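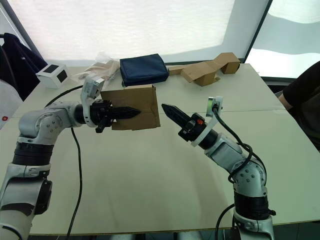

Ticket opened against the Telatby bench, category: work rules / shared space. The request is to settle which speed limit applies when both arms are working over the middle of the table and a person is standing at the table edge. The Lelley sheet allows 200 mm per second with a person present. The older Edow sheet gives no figure and says only "reduced speed." During the cardboard task the left gripper holds the piece upright and the right one points at it with its fingers closed, with a short gap between the two, so the answer matters for arm-to-arm contact as well as for people.

Status: open, priority normal.

Update 1, 9:40 a.m.
Checked the controller settings. Left arm is capped at 200. Right arm had no cap saved in the profile and was falling back to the default of 2000. Both arms stopped and the profile locked until this is fixed.

Update 2, 10:15 a.m.
Set the right arm to 200 and saved. After a restart the value was back to 2000. Tried again with the same result. The profile is read from the Gilani share at startup, and the local copy gets overwritten. Any cap entered at the bench lasts only until the next restart.

Update 3, 11:05 a.m.
Changed the value on the share. Restarted both arms, cap held at 200 on each. Ran 30 slow passes with no part in the grippers and everyone back from the table. No stops, no warnings.

Update 4, 1:30 p.m.
Cable routing raised under the same ticket. Rule 14 on the Lelley sheet says camera and arm cables must not lie where an arm can drag them. A black cable on the left side runs down across the tabletop. Clip it to the arm or route it off the side before the next run – tape is not accepted under rule 14.

Rules in force until the sheets are merged:
Lelley sheet applies, Edow sheet withdrawn.
Read back the cap on both arms after every restart.
Hands stay off the table while either arm is enabled.

Cap issue resolved. Ticket stays open for the cable.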